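Equipment planning meeting, minutes
08/04/2018
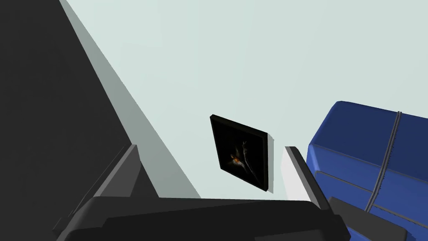

*Simulated wrist view, both fingers open, framed picture on the wall behind.*

**1. Minutes of the last meeting**

Accepted with one correction. The Fadix quote was for a lease and had been written down as a purchase.

**2. Arm and gripper purchase**

The proposal is to buy 2 Skerach arms with grippers and put them in the test apartment before the end of the budget year. Total requested is $76,000. The paper says this includes "everything needed to start." Asked whether that covers mounts, spare fingers and the service plan, the proposers said mounts yes, spare fingers no, service plan for the first year only.

Several people felt the case leans too hard on simulation. The rendered rooms have smooth walls and even light, and our apartment has neither. It was also pointed out that a blue armchair or sofa in a render costs nothing to bump into. The reply was that simulated runs were only ever meant to settle the camera angle and the reach, and that they have been good enough for that. Not everyone agreed they have been good enough for that.

Lead time from Skerach is quoted at 18 weeks. The last quoted lead time from any supplier that this group relied on was wrong, and the plan has no slack in it.

Decision: no order yet. One arm may be costed separately, with spare fingers and a second year of service shown as their own lines.

**3. Leasing instead**

Fadix will lease a comparable arm for 7 months minimum. The monthly price looks fine until shipping both ways is added, and the lease does not say who pays for a worn finger. Held over until Fadix answers in writing.

**4. Simulation licenses**

Jutach has moved to per-seat pricing. We pay for more seats than we use. The vendor's chart showing hours saved was passed around and did not persuade anyone, as it gives no source for the hours. Agreed to renew at the lower tier and ask for the old price.

**5. Kettle project**

Kettle wants the first arm for its own trials. The request gives no dates and no budget code. Sent back for both.

**6. Actions**

- Revised one-arm costing, to be circulated before the next meeting
- Written questions to Fadix on wear and shipping
- Jutach renewal, lower tier
- Measure the apartment doorway against the Skerach base (carried over again)

**7. Next meeting**

Late April, same room. Item 2 goes first.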